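TEXT 214, Week 2 handout
Knits, nets and other ways of organising holes

Bring this sheet to the lab. Copies left in the Atcombe Building printer belong to the printer.

1. Where we got to

Last week was woven cloth: warp, weft, right angles, everyone behaving. A woven fabric resists being pulled along either set of yarns and gives way on the diagonal, the bias. If you've ever hung a skirt cut on the bias and come back to find the hem longer on one side, you have already done the reading.

2. Knits

A knit is one yarn (weft knit) or many (warp knit) pulled into loops. Loops can change shape, so the cloth stretches even when the fibre doesn't. Weft knits ladder. Warp knits mostly won't, and for this reason they turn up in swimwear, linings and the seats of office chairs.

Learn the difference between courses (across) and wales (up and down). Every year a good part of the class swaps them in the test, with great confidence.

3. Nets

Old nets were knotted at each crossing. Knots hold the mesh size well, but they're bulky, they rub, and they weaken the yarn where it bends. Most machine-made netting for clothing and household use is knotless, generally warp knitted, with the yarns passing back and forth between neighbouring wales to leave openings.

The shape of the opening matters more than students expect. A square mesh is stable along its strands. A diamond mesh closes up when you pull it lengthwise and gets narrower as it goes, so a measurement taken under tension is a measurement of your own forearms. Lay the sample flat and let it relax before you go near it with a ruler.

Colour is also slippery. An open fabric borrows from whatever is behind it. Grade whites over the grey card, please, and over the same grey card as your neighbour.

4. Lab task

You'll get two swatches, one from the Derneck set and one from the Rengifo set. For each, record:
mesh shape
openings along 50 mm, relaxed
the same again under the 12 g clip
knotted or knotless, and how you can tell

"It looked knotless" is not how you can tell.

Write-ups are capped at 16 lines and go in the Cluvow folder. The cap includes the apology for lateness.

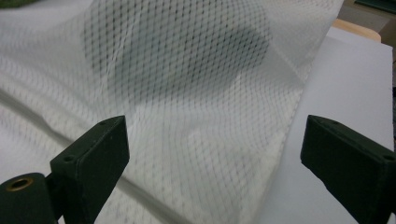 Fig. 1. White diamond mesh, draped. The openings close up where the netting bunches.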